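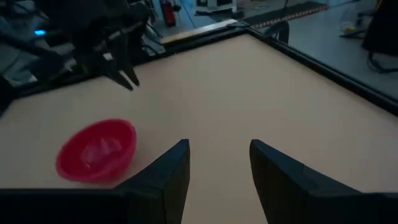

Nesting is one of the oldest tasks used to test two-armed robots, and it is harder to learn than it looks. A person stacking bowls after dinner pays almost no attention to the job. A robot has to find each bowl, choose a place on the rim, close its fingers, lift, move sideways and let go, and an error made early carries through to the end. What the robot can see matters at every step. The view from a wrist camera takes in its own two fingers and whatever lies close by, such as the red bowl to the left of the left finger, and it may also take in the other gripper, whose fingers point down over the far part of the table. It does not give a good sense of how the whole table is laid out. This chapter is about a method that learns from both kinds of view at once: close views that travel with the hand, and a wide view that stays put.

# Chapter 4: Learning to Nest Objects from Demonstration

## 4.1 The method in outline

The method was set out by Riku Oda and Natnael Assefa under the name Sisay. It belongs to the family known as *imitation learning*. An operator moves the arms through the task many times, and each run is stored as a series of camera views, joint positions and gripper openings. One stored run is called a **demonstration**. A model is then trained to predict the next short run of movements from the current views and positions.

Two choices set Sisay apart from the methods in Chapter 3. First, the model predicts a block of movements and carries out only the opening part of it before looking again. Second, it is trained to ignore one of its camera views at random, so that it learns not to lean too heavily on any single one. Oda and Assefa called this second step *view dropping*.

The main study used 1,000 demonstrations, all recorded with bowls of different colours and sizes. The starting positions of the bowls were varied, and so was the order in which the operator picked them up. Runs in which a bowl was dropped and then recovered were kept. Runs that were abandoned were thrown out.

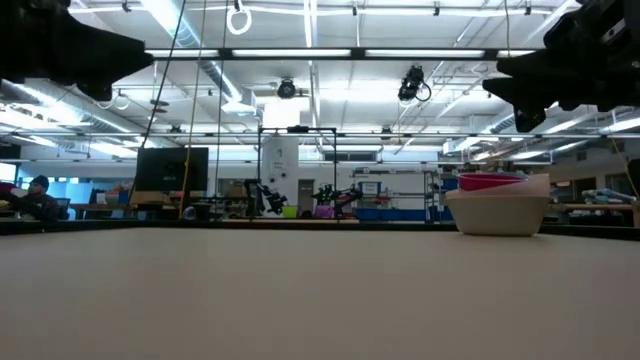

**Figure 4.1** A stack of three bowls near the far edge of the table, with a gripper on either side of the view.

## 4.2 What counts as a success

Before results can be compared, the end state has to be defined. In this book a nesting trial is a success if every bowl rests inside or is supported by another bowl in a single stack, the lowest bowl is on the table, and both grippers are clear of the stack. A tilted bowl is allowed as long as it stays where it is when the arms draw back.

This rule is looser than the one in the Aria benchmark, which also asks for level rims. The looser rule is used here for a practical reason. Bowls from different sets have different wall angles, and many pairs can't sit level no matter who stacks them. Marking such a trial as a failure would tell us about the bowls and very little about the method.

Under the looser rule, Sisay succeeded in 66 per cent of trials with bowls that were not in the training set. The failures fell into 4 groups:

- the fingers closed beside the rim and missed it
- the rim was gripped, but the bowl turned during the lift
- the bowl was let go too high and bounced out
- the arms stopped moving with the task unfinished

The second group was the largest. Section 4.5 returns to it and looks at whether a slower lift is a fair remedy or only hides the problem. 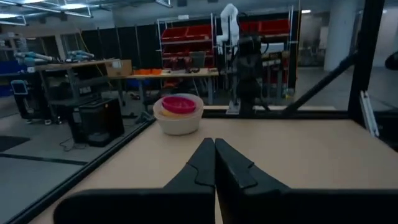
**Why train with a view removed if all the cameras will be working when the robot is used?**

A camera that is working may still show nothing useful. The arm can block the wide view, and a held bowl can fill the wrist view. A model trained with missing views has had practice at relying on the ones that remain.

## 4.3 Before you read on

You will need the notation for joint positions from Section 2.3 and the description of gripper control in Section 3.1. Readers who skipped the material on camera calibration can manage without it until Section 4.6, where the wide view is matched to the arm positions.

The worked problems use the Bristamero data set, in the version dated 03/04/2020. Later versions changed the order of the camera channels, and the answers at the back of the book will not match them.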